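How to wash and dry dark knitwear without ruining it

I wore nothing but black jumpers for most of last winter, and by spring half of them had gone a sad sort of grey. So I got properly stuck into learning how to wash them, and I love it now! It takes an evening, a basin and a bit of patience.

Start by turning everything inside out. Do up any buttons, empty the pockets and pick off loose fluff with a strip of tape. Check the label too – if it says dry clean only, I'd believe it, at least for anything you'd be upset to lose.

Fill the basin with cool water and stir in your wool wash before the jumper goes anywhere near it. I use two capfuls of Kimus for a basin that would hold a big cardigan. Push the jumper under, give it a few gentle squeezes and leave it for ten minutes. No rubbing, and no wringing, however tempting it gets (rubbing is what gives you that felted patch under the arms).

Tip the water out with one hand holding the jumper against the side. Don't panic if the water has gone inky. New dark wool can let go of a lot of dye in its first few washes, and my Purba roll neck turned the whole basin navy. Rinse until the water runs mostly clear, keeping it at the same temperature all the way through.

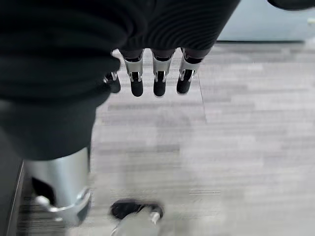

Now lift it out with both arms underneath. Wet wool is heavy, and a jumper picked up by the shoulders will grow sleeves down to your knees. Lay it on a thick towel, roll the two up together like a Swiss roll and lean on it. I kneel on mine! Swap to a fresh towel and do it again if it's still dripping.

Ribbed knits need one extra step. Pat the ribs together with flat hands before drying, especially at the cuffs and hem, so they spring back nice and close. Then dry it flat, away from radiators and out of the sun, and turn it over the next morning. A chunky one can take 3 days in my back bedroom in October, so plan ahead if you want it for the weekend.

Fold it once it's fully dry, and keep the hangers for your shirts.

Updated 2025-08-28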